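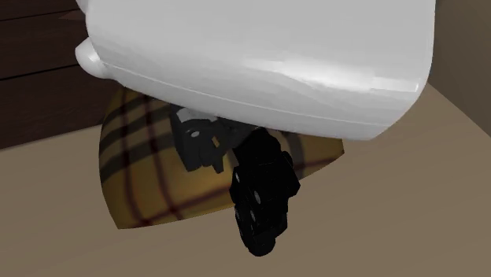
Lieselotte Kasten commented: Reproduced on my side with the Keria policy. Success on the curved objects drops from 80 percent to 53 as soon as the wrist camera view goes through the new preprocessing. Flat-sided objects don't move at all. I don't think it's the policy. Can you check what happens to the crop before it reaches the encoder?

Reply, 9:40 a.m.
Checked. The crop is the same in both branches, same offset and same size. I dumped the tensors before and after and they match to the last bit for the first 200 steps. So the crop is out.

What does differ is the texture randomization. In the old Mangundap config the object textures were drawn once per episode. In the new one they are drawn on every reset call, and our recovery routine calls reset on the object without ending the episode. So a plaid dome can become a plain one halfway through a grasp attempt.

Reply, 10:15 a.m.
That would explain the curved objects but not why the boxes are fine. Boxes get the same textures.

Reply, 11:02 a.m.
Boxes almost never trigger recovery. I went through the logs of 1000 evaluation episodes on Altent. Recovery fired in 527 of them, and nearly all of those were domes, bowls or the short cylinder. The fingers touch down on the curve, the contact check fails, the arm backs off and tries again. The boxes go through on the first try.

Still open: whether the texture change alone is enough to break the second attempt. The policy has a history window of eight frames, so for a short time it sees two different objects in one stack.

Lieselotte Kasten commented: Please test that separately before we change the config. Keep recovery on, freeze the texture for the whole episode, same seeds. If it goes back to 80 we have it.

Reply, 3:30 p.m.
Running now. Steps, so they are in the ticket:
1. Checked out the Morotgate branch, no local changes.
2. Set texture sampling to per episode in the scene config.
3. Left recovery, lighting and camera jitter as they were.
4. Same seed file as the first run.

One problem on the way. The scene config is cached, and the first start picked up the old values without a warning. Delete the cache folder before you start or you will be measuring the same thing twice. I lost an hour to this.

Reply, Sunday
Run finished. Curved objects are at 80 percent again with the texture frozen. Recovery still fires as often as before, but now the second attempt usually holds.

The contact check on curved surfaces is a separate matter – I'll open a new ticket for it. Leaving this one open until the config change is merged and the cache prints a warning when it is stale.

Status: fix in review
Component: sim / domain randomization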